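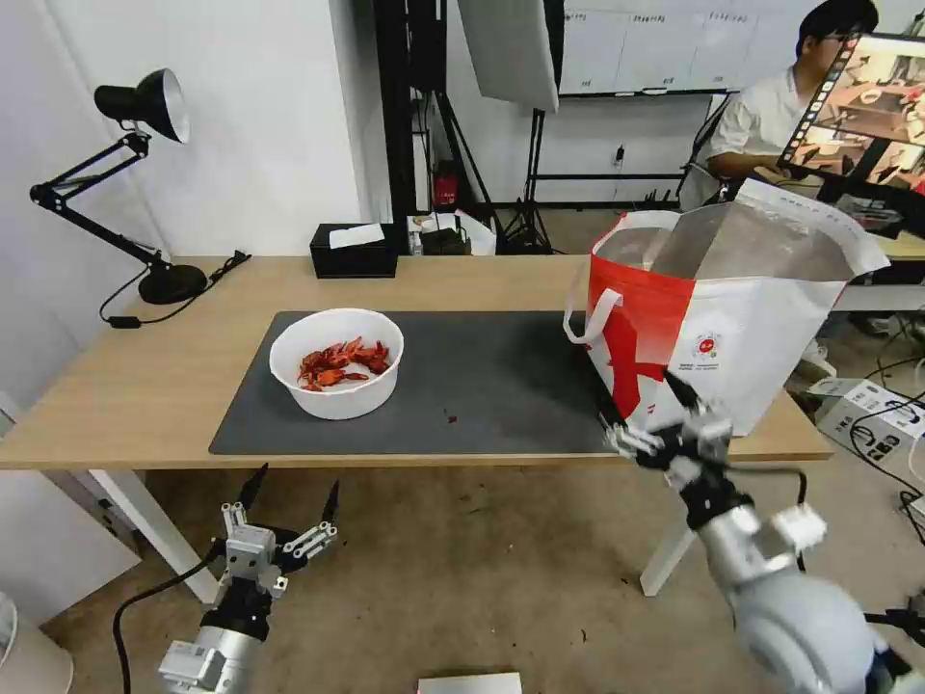

Planning and Buying a Two-Arm Tabletop Station: Your Questions

We get a lot of mail from small labs and food businesses that want a Bundura station of their own, and we love it! These are the questions that come up most while people are still working out a budget.

What should I price first, the arms or everything else?

Everything else, oddly enough. The arms are one line on the quote and you'll have that number on day one. Table, mat, lamp, stands, power, screens and spare fingertips are lots of small lines, and they get forgotten. Start a sheet with those and drop the arms in last.

Do I need a special table?

No. An ordinary flat table is fine if it doesn't rock when you lean on it. We ask for 60 inches of width on a two-arm setup so that both arms can reach the middle and you still have room for something bulky at one end, like an insulated delivery bag. Bags are a great task, by the way. The sides give and the opening changes shape, so you learn a lot very quickly.

Is a mat worth the money?

Yes, and it's cheap. A plain dark one makes light dishes easy to pick out. Buy two so one can be washed.

Can we work with food items?

You can, and it's some of the most fun you'll have with the station. Crayfish, for instance, are all claws and legs, and no two sit in a bowl the same way. Budget for finger covers and cleaning supplies, and keep a waste bin within reach of the table. If you use real food, add a refill line for every month you plan to run. The Tarar finger covers come in packs of 50, and a busy team should order more than one pack to start.

Which gripper fingers should I order?

Start with the narrow pointed ones. They get into bowls and bag openings where wide pads bump the rim. The Zarkus wide pads are lovely for boxes - add them later if your tasks call for them.

How much should I set aside for lighting?

Very little! A jointed desk lamp does a good job. Get one with a heavy base and a cord long enough to run along the back of the table, away from the arms.

How many outlets will we need?

Plan on 4 within reach of the station, plus whatever the operator's desk uses.

Where does the operator sit?

Close enough to talk across to the table, with a monitor big enough to show several views at once. Put the chair in your floor plan early.

How heavy is the shipment?

The full Cedolow kit is 113 pounds, packed in several cartons. Keep the cartons if you have storage, as you'll want them for service returns.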